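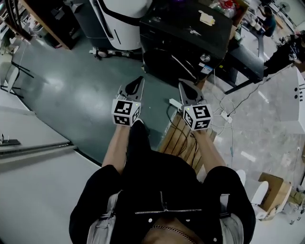

Figure 5.1 Two hand-held grippers, each with a marked cube at its base.

Home | Contents | Chapter 4 | Chapter 5 | Chapter 6 | Glossary

Chapter 5
Storing and Querying Data in a Warehouse

12 shares | 5 comments

Chapter 4 dealt with databases that record one event at a time: a sale, a booking, a change of address. Such systems are built to write and fetch single rows quickly. They are much less suited to questions that touch every row in a table, such as how much each branch sold in February compared with the month before.

A data warehouse is a store built for the second kind of question. It holds copies of data from several working systems, arranged so that large amounts can be read and added up in one go. The working systems carry on as before and are not slowed down by people running reports.

Most warehouses store data by column. In a row store, all the fields of one record sit side by side on disk. In a column store, all the values of one field sit together. A query that adds up prices reads only the price column and skips the rest. Values in one column also tend to be alike, so they compress well. 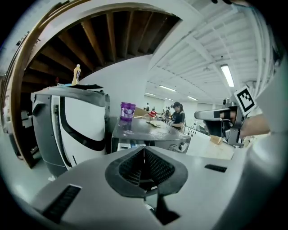 Figure 5.2 Top of a hand-held gripper, with a tall grey-and-white machine to the left.

The running case in this chapter is Drelum, a parts supplier with its main depot in Drudville and a smaller one at Flarkwood. Drelum keeps its orders in one system and its stock records in another, called Bolger. The two use different product codes. Before any report can cover both, the codes must be matched and the dates put into one format. This work is known as transformation. It can be done before the data is loaded or after it, and section 5.3 compares the two approaches.

Cost is treated in section 5.4. Hosted warehouses often charge separately for storage and for the amount of data each query reads. A careless query over a large table can cost far more than keeping that table for a month. Splitting a table by date lets the system ignore the parts a query does not need.

You will need the practice file for the exercises. It contains 1000 order lines from Drelum, with some gaps and repeated entries left in. Load it into a table named orders before starting section 5.1, and keep the original file unchanged, as later exercises return to it.

Last revised 2025-06-16

Previous: Chapter 4 | Next: 5.1 Tables, columns and types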